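We use cookies to remember your language and font size. Accept | Settings

Setting Up a Tabletop Pick Session: a walkthrough for new club members

Welcome to the Fulthorpe robotics club! If you joined in February, you missed the first table night, so I've written up the whole routine. Read it once before Saturday and then keep it open on your phone while you work. It's a lot of fun once the arms start moving, and the setup goes fast after you've done it a couple of times.

What you need

- the two-arm robot, powered down and parked
- the table and its waffle cloth
- a handful of objects from the shelf (see below)
- a laptop with the Murnico control software
- a partner, always

1. Cover the table

Pull the cloth over the whole top and let it hang a little at the front. Smooth it out from the middle. A fold under an object will tip it, and then you'll spend the evening blaming your grasp code (I did this for a full meeting). The texture helps too: small boxes don't skate away when a finger nudges them.

2. Choose your objects

Mix them up! You want hard and soft, shiny and dull, boxy and round. A plush toy is great because it squashes, and a pack of tissues is sneaky because the wrapper crinkles and gives. Cardboard boxes are the friendly ones, so start there. Our service bell is Amra Omerović's favorite, and she'll tell you the shiny dome is the best depth camera test in the building.

The small brass bell on the red string is the tricky one. Go for the metal and let the string hang. Vesela Dimitrov wrote a routine for picking up the string itself, and it's a beautiful piece of code, but please get the easy grasp working first.

3. Spread them out

Leave enough room for an open hand to come down beside each object. Turn a box or two at an angle so the wrist has to rotate. If everything is lined up square, your program will look much smarter than it is.

4. Bring the arms in

Partner at the stop button, you at the laptop. Load the "ready" pose and run it at 30 percent speed. Watch the cables along the forearms the whole time and hit stop if one pulls tight. Then open both hands fully and check every finger before you send a single grasp command. 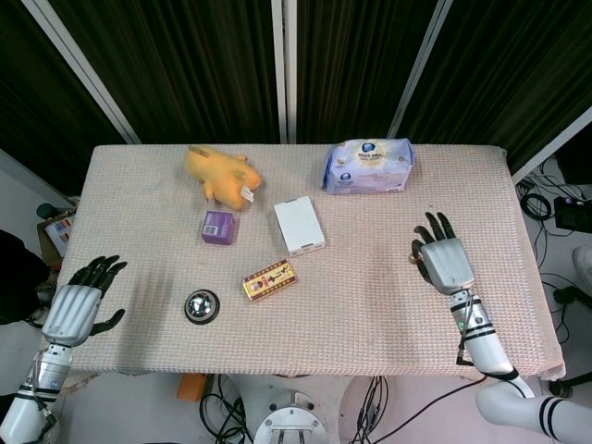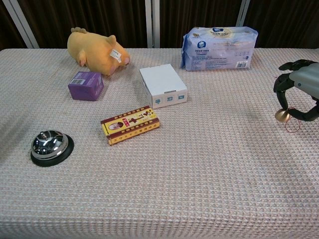

Both hands open over the cloth in the first photo; the brass bell held at the right in the second.

5. Run your first grasps

Pick one object and stay with it. Approach, close, lift, hold for 3 seconds, put it down. Do that 4 times before you change anything in the code. It's so tempting to tweak after one miss! Write down each try in the log, including the bad ones. Nazar Kravets went through our log over winter break and counted 345 tries, and the failed ones taught us the most about finger timing.

Common trouble

The hand closes early: your approach height is too high. Lower it a little at a time.

The soft pack slides out: close more slowly and grip farther in from the end.

The arm stops halfway: check the joint limits screen. Usually the elbow has run out of room, and moving the object toward the center fixes it.

6. Park and pack up

Take whatever is in the hand before you run "park". Objects go back on the shelf, cloth gets folded, log gets saved to the Bovley folder with your initials. Questions go to Radka Pavlović, who is in the lab most afternoons and loves being asked about wrists.

Fulthorpe Robotics Club | Contact us | Back to top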